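Skiltedora Community Help > Desktops > Storage and drives

Hard drive in blue tray won't click back into old Dell tower

leltus
14 Feb 2022

Hi all, hoping somebody has been inside one of these before. I've got an older Dell desktop that I'm turning into a backup box for the family photos. The drive slides into a blue plastic tray and the tray is supposed to snap into the metal cage. It came out with no fuss, but now it goes most of the way in and then just stops. I've tried it 4 times and I don't want to force it. Pictures first, then the rest of my questions.
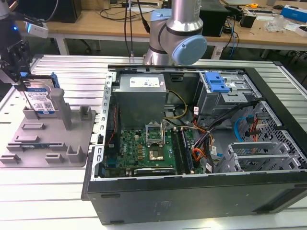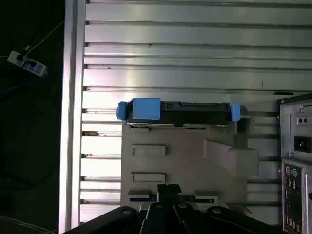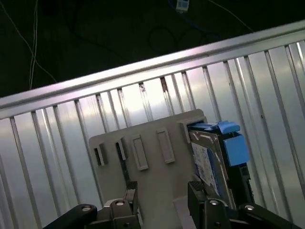 Dell tower on its side with the cover off, then two closer ones of the drive with its blue plastic and the gray plastic piece.

So my questions are – does the tray only go in one way around, and should I be unplugging more stuff before I try again? There's a big bundle of red, orange, yellow and black wires right by the drive bays and I keep wondering if it's in the way. Also the CPU bracket is open at the moment. I'm planning to clean that up too, so if there's an order I should do things in, please tell me!

The drive is 400 GB and it worked fine before I took it out, if that matters.

mahrous

Nice, I love working on these old towers. My bet is the cables. I had one with the same sort of blue tray and a loop of wire had slipped down behind it, and it felt exactly like the tray was the wrong size. Pull the tray all the way out, shine a flashlight into the cage and look right to the back. Tuck the bundle over to the side (a twist tie helps) and try again.

On mine the tray only went in one way, with the connectors facing where the cables could reach them. If your SATA cable has to twist around to get to the drive, flip the tray. Squeeze the blue tabs while you slide it in and let go at the end. You should feel it click.

And close up the CPU before you do any of this! Those socket pins are tiny and they bend if you breathe on them. Chip in, bracket down, then go play with the drive. Power cord out of the wall the whole time, obviously.

drurkance

just get an SSD, it'll take you 15 minutes and it's way quieter. I did mine in September and never looked back

leltus

Thanks mahrous, it was a wire! One of the skinny ones had dropped down behind the cage and I couldn't see it until I got the flashlight in there. Tray clicked on the first try after that. I did the CPU first like you said. Still need to find 3 screws for the side panel, they were in a cup on the bench and now they aren't – will look tomorrow.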